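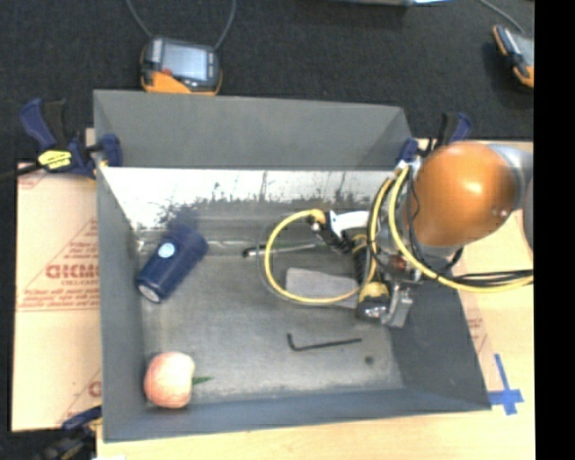 Should we teach children to mend their own clothes? I think we should, and I'd start at eight years old, with a blunt needle and a sock that doesn't matter.

I learned late myself. My mother could turn a collar in an evening and I never once asked her how, and by the time I wanted to know I was forty-odd with a coat hanging open and a button in my pocket. It was Faith Kombo, my neighbour at the time, who sat me down at her kitchen table and made me sew that button on four times over (she kept snipping it off again, very kindly, with a pair of nail scissors). The coat is still going. I wore it this morning.

What I remember best is how cross I was, and then how pleased. There is a particular pleasure in putting your hand in a pocket and finding the hole has gone, and I'd like more children to have it while they are young enough to boast about it.

People tell me there isn't room in the school day, and I do believe them. My friend Subira Temba has taught for years in Fotwood and she can list, without drawing breath, everything that has been squeezed into her mornings. But she also ran a mending hour one August, in the holidays, and the children came in with school jumpers, a tent bag, a bear with no ear. One boy darned his elbow in bright orange wool and wouldn't hear of a better match. She gave him the rest of the ball to take home.

I know, too, that a new pair of tights costs less than a fancy coffee, and that a tired parent with three children and a late shift may quite reasonably buy the tights. I've done it myself and I shall do it again. My quarrel is with the way we have let the choice disappear. If you can't thread a needle then the shop is all you have, whether the shop suits you or not.

Boys as well as girls, please. My grandfather was at sea and mended everything he owned, sails and shirts alike, and his stitches were a good deal smaller than mine – my grandmother used to hold his cuffs up to the window to annoy her sisters.

So if you have a child about the place this weekend, and a jumper with a hole in it, you might sit down together and have a go. Use wool of the same thickness, work over something round like an orange, and don't pull it tight. It will look dreadful the first time. Mine did, and Faith made me wear it to the shops.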